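Cómo quitar el olor de las zapatillas sin comprar casi nada

Llevo años leyendo consejos para quitar el mal olor del calzado y la mayoría no aguanta una semana de uso. Lo que sigue es lo que me ha funcionado a mí, con calzado corriente y en una casa corriente. Si alguien os promete que el olor se va en diez minutos, desconfiad.

Primero, de dónde viene. El sudor apenas huele. Huelen las bacterias que viven de él, y esas bacterias necesitan humedad. Casi todos los remedios populares se olvidan de esa segunda parte y se limitan a tapar el olor con otro más fuerte.

Lo que hace falta
Bicarbonato, un par de calcetines viejos, papel de periódico sin tinta satinada, jabón neutro, un cepillo de uñas y paciencia. El spray es opcional. Yo probé el de Zisent durante todo febrero y no noté gran diferencia con respecto a no usar nada, salvo que el pasillo olía a pino.

Paso 1. Sacar las plantillas
Parece una obviedad, pero mucha gente lava la zapatilla con la plantilla puesta y luego se extraña. Se sacan y se lavan aparte con agua tibia y jabón neutro, frotando por las dos caras. Si están pegadas, no las arranquéis a tirones; levantad primero el talón. Y si tienen ya varios años, compradlas nuevas, que ningún lavado las va a resucitar.

Paso 2. Secar por dentro
Se rellena la zapatilla con papel arrugado y se cambia a las 6 horas. Después se deja sin papel hasta el día siguiente. Nada de radiador ni de secador a toda potencia: el pegamento de la suela se reblandece y os quedáis sin olor y sin zapatilla.

Paso 3. El bicarbonato
Aquí soy menos entusiasta que el resto de internet. Ayuda, pero sobre calzado húmedo forma una pasta que luego cuesta sacar de las costuras. Meted dos cucharadas en cada calcetín viejo, haced un nudo y dejad un calcetín dentro de cada zapatilla toda la noche. Así no hay que aspirar nada por la mañana. En piel natural no lo uso suelto nunca, porque la reseca.

Paso 4. Lavar, si no queda otra
Las de lona aguantan un lavado a mano. La lavadora la dejo para casos perdidos, en frío, dentro de una bolsa y con poco centrifugado. Las sandalias de goma o de plástico son lo más agradecido: cepillo, jabón, aclarar y listo. Insistid en el relieve de la plantilla, que es donde se acumula la mugre.

¿Y el congelador? Agustina Montecinos, que me corrige medio blog, jura que funciona. Lo intenté con unas botas durante 5 noches. Salieron frías y olieron igual en cuanto me las puse un rato. El frío deja a las bacterias quietas – no las elimina.

Paso 5. Guardarlo donde corra el aire
Para mí es el paso que más cuenta y el que menos se respeta. Un armario cerrado deshace en dos días todo lo anterior. Un zapatero abierto, de barras, deja pasar el aire también por debajo de la suela. No hace falta que sea bonito ni caro, y los muebles con «sistema de ventilación» que he visto eran, en general, un cajón con agujeros.

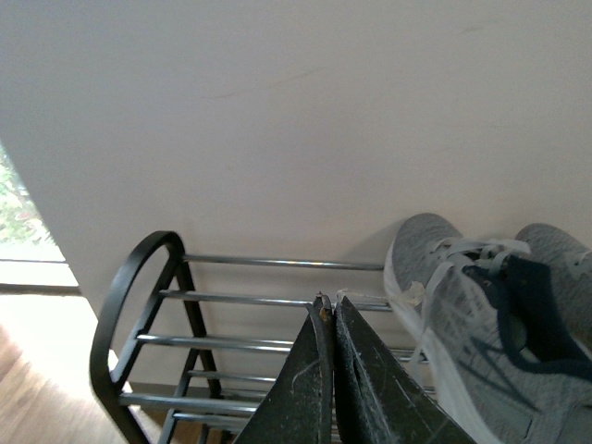
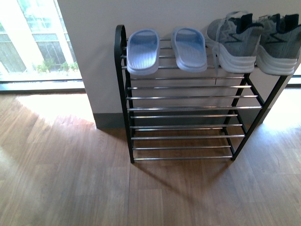 Zapatero de barras metálicas, abierto y contra la pared.

Cada cuánto repetirlo
Las plantillas, una vez al mes si usáis las zapatillas a diario. Los calcetines con bicarbonato, cuando haga falta; el relleno se cambia cuando se apelmaza. Lo que sí conviene siempre es alternar dos pares y dejar descansar cada uno un día entero. Y si después de todo esto el olor sigue igual, quizá el problema esté en los pies, y eso se consulta con un podólogo o en la farmacia – no en una página como esta.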